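4.2 작업 공간의 환경

참여자들이 정리 작업을 하는 동안 어떤 방에 머무르는가 하는 물음은, 처음 계획을 세울 때만 해도 우리에게 그리 중요해 보이지 않았다. 그런데 9월 한 달 동안 모은 면담 기록 201건을 천천히 되짚어 읽다 보니, 물건 이야기 못지않게 방 이야기가 자주 나와서 반갑고도 조금 놀라웠다. 밝기와 소리, 벽에 무엇이 걸려 있는지까지 참여자들은 참 다정하고 꼼꼼하게 기억하고 있었다(Major와 Boros의 선행 조사에서도 비슷한 경향이 보고된 바 있다).

특히 천장에 관한 언급이 많았는데, 마감재로 덮지 않은 콘크리트를 두고 어떤 이는 썰렁하다고 했고 어떤 이는 오히려 시원하게 트여 마음이 놓인다고 했다. 그림 3의 방은 우리가 설비 노출형으로 분류한 공간으로, 형광등과 배관, 벽걸이 에어컨이 모두 위쪽에 모여 있고 왼편에는 화이트보드가 서 있다.
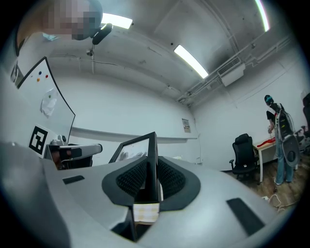 그림 3. 설비 노출형 작업실의 천장과 벽 상부.

이 유형의 방을 쓴 참여자 17명의 응답은 다음 절에서 조명에 대한 평가부터 차례로 살펴본다.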